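Lista: compras-equipos
De: Ustyna Karpenko
Para: compras-equipos
Fecha: 16 de octubre de 2020
Asunto: Re: Presupuesto para el brazo y las pinzas

Poppy Holroyd escribió:
> Hola a todos:
> Ya tengo la oferta de Asteck: un brazo, dos pinzas de recambio y
> 14 horas de formación. Si firmamos este mes nos mantienen el precio
> de agosto. Según el comercial, con 100 agarres por planta el sistema
> se ajusta solo a casi cualquier maceta. Yo lo metería ya en el
> presupuesto.
> Poppy

Poppy, gracias por moverlo, pero yo no firmaría todavía.

Lo de los 100 agarres me lo creo con macetas cilíndricas y lisas. En el catálogo de Lyimo decían algo muy parecido y en Cornthorpe acabaron pagando los dedos aparte, más una segunda visita del técnico. ¿Están los dedos en la oferta o solo la pinza pelada? En el PDF que mandaste no lo veo.

Tampoco veo el mantenimiento. Pone "garantía 11 meses", cifra rarísima, y después nada. Antes de comparar con Stamport necesito el coste del segundo año, con repuestos y desplazamiento.

Y sobre todo, quiero que la prueba se haga con nuestro material – no con los vasos de plástico de la demo. Macetas de forma irregular, follaje seco que se abre hacia todos lados y tapa lo que hay detrás. Si el proveedor no quiere probar con eso, ya sabemos bastante. 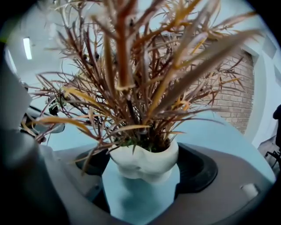 Departamento de Automatización de Viveros – Grupo de Compras

Con una planta así, de hojas finas y maceta blanca llena de bultos, me gustaría saber por dónde piensa agarrar el comercial. Pídele que lo ponga por escrito, con el porcentaje de fallos que acepta.

Mientras tanto dejaría la partida como "pendiente de prueba", sin importe. Poppy, ¿me reenvías las condiciones de devolución?

Ustyna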